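Workplace Working Group - Minutes

Wednesday, 3 pm, Baltwood building, second floor

Present: Peiyu Xu (chair), Teodor Hedlund (notes), reps from Finance, Support, Legal, Design. Facilities dialed in late, missed item 1.

Apologies: HR, clash with interviews.

1. Last meeting

Notes OK'd. One fix: the acoustic panel quote was Kedetti's, not Zhong's. Teodor to correct on the shared drive.

Open action on coat storage carried over again. Legal would like it noted that this is the third time.

2. Noise on the open floor

Support still getting complaints from Finance side, mostly mornings. Calls on speaker, people stopping to chat by the printer. Peiyu walked the floor twice last week, agrees the printer corner is the worst of it. Options talked through:

Move printer to the back hallway. Facilities says power is there, network drop isn't. Needs an electrician plus IT.

Panels from Kedetti. Quote is $3000 installed, covers the printer wall and the strip behind Support. Zhong came in at $2000 but panels only, no install, and the fabric choice is gray or gray.

Finance asked if we could try just moving the printer first and hold off on spending. Design against, says hard floor and glass are the real problem and the chatter will follow the printer. Went back and forth a while. Agreed to get an install price to go with the Zhong panels so the two quotes can be compared properly, then decide.

No more emails to all staff about speakerphone in the meantime. The last one didnt go down well.

3. Phone rooms

Being used as private offices. Someone had a monitor and a plant in the one by the stairs. Legal pointed out they do need a door for some calls and can't always book a day ahead. Fair point.

Agreed: 45 minute limit stays, one room (the one nearest Legal) taken off the booking system and kept for walk-ups. Sign on door. Monitor goes back to IT. Plant can stay. 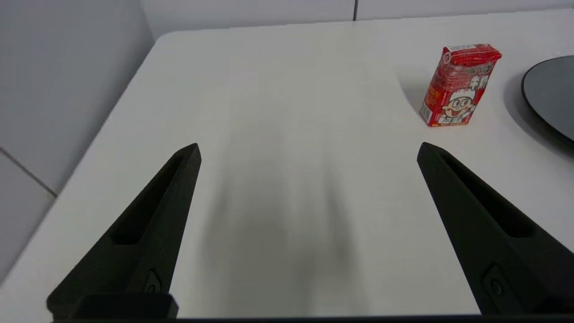 Support asked about the booking tablets, two of them show rooms as free when they aren't. Facilities has a ticket open with the vendor, no date yet. Until then trust the calendar, not the tablet.

4. Chairs

Sample chairs from Jukow have been out on the floor since November. Feedback sheet mostly positive, armrests a bit loose, shorter people say the seat is too deep. Design prefers the mesh back. Finance prefers whatever is under $800 each and the Jukow one with the headrest is not.

Peiyu suggested dropping the headrest, hardly anyone mentioned it on the sheet. General agreement. Teodor to ask Jukow for a price without it and whether the shallow seat comes in the same model. Also how long they will take the samples back for, the paperwork doesn't say.

Old chairs: staff can take one home, first come. Facilities wants them gone within 3 weeks of delivery, rest go to the recycler.

5. Lockers

Short item. Keys missing for most of the bottom row. Facilities to drill and relock. Anyone with things in a bottom locker gets a weeks notice by email before that starts.

6. AOB

Blinds on the west side stuck half down, reported.

Design asked for pin board space near the kitchen. Fine, as long as it's not on the glass.

Lights in the small meeting room go off mid-meeting if people sit still. Facilities to lengthen the timer.

Actions
Teodor - fix last notes, Jukow pricing, coat storage (again)
Facilities - install price for Zhong panels, network drop cost for hallway, lockers, light timer, chase tablet ticket
Peiyu - phone room sign, talk to whoever owns the monitor
Design - floor plan with both printer spots marked

Next meeting same time, room to be confrimed.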